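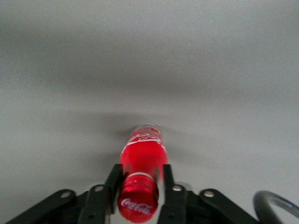 참비 생활자료관 사진 갤러리: 음료 용기와 뚜껑

참비 생활자료관은 일상에서 널리 쓰이고 곧 버려지는 음료 용기를 수집, 정리하여 공개하고 있습니다. 본 갤러리는 상설 전시실 2층 '마시는 것을 담다'에 소개된 용기와 관련 자료를 사진으로 열람하실 수 있도록 마련한 페이지입니다. 수록 자료는 시크빌과 이르크베르크 지역 주민이 기증한 용기를 중심으로 하며, 일부는 시코델 분관의 소장품입니다.

각 사진에는 자료의 명칭과 간략한 해설을 붙였습니다. 해설은 자료관 학예연구실의 솔랑주 매키넌 연구원이 작성하고, 퍼시 니나 보존담당관이 재질 및 보관 상태에 관한 내용을 감수하였습니다. 상표가 확인되는 용기는 표면에 인쇄된 대로 표기하였으며, 제조 시기를 확인할 수 없는 자료에는 연대를 기재하지 않았습니다.

최종 수정일: 2025년 2월 27일

제1부 병

코카콜라 병
붉은색 병과 붉은색 나사식 뚜껑. 몸통에 흰색 필기체 로고가 인쇄되어 있으며, 바닥 쪽은 색이 옅고 일부가 투명하게 보인다. 무광의 밝은 회색 면 위에서 뚜껑 쪽을 가까이 두고 촬영하였다.

유리 우유병
이르크베르크의 옛 낙농조합에서 사용하던 병. 입구가 넓고 어깨가 완만하다. 회수와 세척을 되풀이하는 동안 몸통 둘레에 생긴 마모 흔적이 띠 모양으로 남아 있다.

탄산수 병
두꺼운 녹색 유리로 제작되었다. 종이 상표는 대부분 떨어져 나갔으나 접착제 자국을 통해 원래의 크기와 위치를 짐작할 수 있다. 기증 당시의 상태를 그대로 유지하고 있다.

과즙 음료 소병
한 손에 들어오는 크기의 유리병으로, 학교 매점에서 판매되던 품목이다. 목 부분의 세로 홈은 젖은 손으로 잡을 때 미끄러짐을 줄여 준다.

사기 술병
시코델 분관 소장. 갈색 유약을 입힌 병으로, 손잡이 아래에 양조장의 각인이 있다. 굽 부분에 작은 결손이 있어 전용 받침에 올려 보관한다.

휴대용 물병
알루미늄 몸체에 펠트 덮개를 씌운 자료. 덮개 안쪽에 사용자가 바느질로 새긴 이름 머리글자가 남아 있다. 기증자의 요청에 따라 머리글자는 공개하지 않는다.

제2부 뚜껑과 마개

왕관형 병뚜껑
톱니 모양의 테두리를 눌러 병 입구에 고정하는 금속 뚜껑. 안쪽에 코르크판을 댄 것과 합성수지 막을 입힌 것을 나란히 배열하여 밀봉재의 차이를 비교할 수 있도록 하였다.

나사식 뚜껑
돌려서 여닫는 합성수지 뚜껑 모음. 옆면의 세로줄 간격과 높이가 제품마다 다르다. 개봉 여부를 확인하게 해 주는 아래쪽 고리가 보존된 뚜껑은 별도의 칸에 두었다.

철사 고정식 마개
도자기 마개와 고무 패킹을 철사 고리로 조이는 방식이다. 고무 패킹은 경화가 진행되어 원형을 복제한 부품으로 교체하였으며, 원래의 패킹은 수장고에 보관되어 있다.

코르크 마개
길이 순으로 정리한 코르크 마개. 옆면에 찍힌 글자가 판독되는 마개는 글자가 위를 향하도록 놓았다.

병따개
시크빌의 철물점에서 판촉용으로 배포한 것으로, 손잡이에 상점 이름과 전화번호가 새겨져 있다. 도금이 벗겨진 부분에는 추가 부식을 막기 위한 처리를 하였다.

제3부 운반과 판매

목제 병 상자
칸막이가 있는 운반용 상자로, 18병을 담을 수 있다. 긴 면에 낙농조합의 표지가 검은색으로 찍혀 있고, 양 끝의 손잡이 구멍은 오랜 사용으로 닳아 있다.

철망 바구니
가정 배달에 사용된 바구니. 바닥 모서리의 용접이 떨어진 부분을 사용자가 가는 철사로 수선하였다. 수선 흔적 또한 자료의 일부로 판단하여 제거하지 않았다.

상점 진열대
시크빌 역 앞 식료품점에서 기증한 진열대. 선반이 앞쪽으로 기울어 있어 앞의 병을 꺼내면 뒤의 병이 내려오는 구조이다. 전시실에서는 안전을 위하여 선반을 고정해 두었다.

빈 병 보증금 안내문
상점 계산대 옆에 붙어 있던 인쇄물이다. 용기의 크기별 반환 금액과 접수 시간이 적혀 있다. 접힌 부분의 종이가 약해져 전시실에서는 복제본을 공개한다.

제4부 수장고의 작업

기증품 접수
접수대에 도착한 용기는 내용물의 유무, 균열, 상표의 상태를 확인한 뒤 임시 번호를 부여받는다. 뚜껑과 병이 함께 들어온 경우에는 같은 번호를 사용한다.

표면 세척
유리 용기는 중성 세제와 부드러운 솔로 세척한다. 인쇄면과 종이 상표에는 물을 쓰지 않으며, 마른 붓으로 먼지를 털어 내는 데 그친다.

기록 촬영
용기의 정면, 측면, 바닥, 뚜껑을 각각 촬영하는 것이 원칙이다. 반사가 강한 표면은 조명의 각도를 조정하여 인쇄된 글자가 판독되도록 한다.

보관 선반
합성수지 용기는 직사광선이 들지 않는 선반에 보관하며, 수장고 온도는 20도 이하로 유지한다. 무거운 유리 용기는 가장 아래 단에 배치한다.

관람 및 이용 안내

본 갤러리에 수록된 자료는 상설 전시실에서 실물로 관람하실 수 있습니다. 다만 보존 처리 일정에 따라 일부 자료가 교체될 수 있으므로, 특정 자료의 관람을 희망하시는 분은 방문 전에 안내 창구로 문의하여 주시기 바랍니다. 수장고 견학은 5월에 진행되며, 회당 정원은 7명입니다.

사진의 교육 및 연구 목적 이용은 자료관의 사전 승인을 받아야 합니다. 신청서에는 이용 목적, 게재 매체, 발행 예정 부수를 기재하여 주십시오. 발행 부수가 100부 이하인 비영리 간행물에는 이용료가 부과되지 않습니다. 용기에 표시된 상표와 도안에 관한 권리는 각 권리자에게 있으며, 자료관은 이에 대한 이용 허락을 대행하지 않습니다.

음료 용기의 기증을 희망하시는 경우에는 용기를 세척하거나 상표를 떼어 내지 마시고 현재 상태로 문의하여 주시기 바랍니다. 입수 장소와 사용 시기에 관한 기억은 짧은 내용이라도 자료 등록에 큰 도움이 됩니다.

문의: 참비 생활자료관 학예연구실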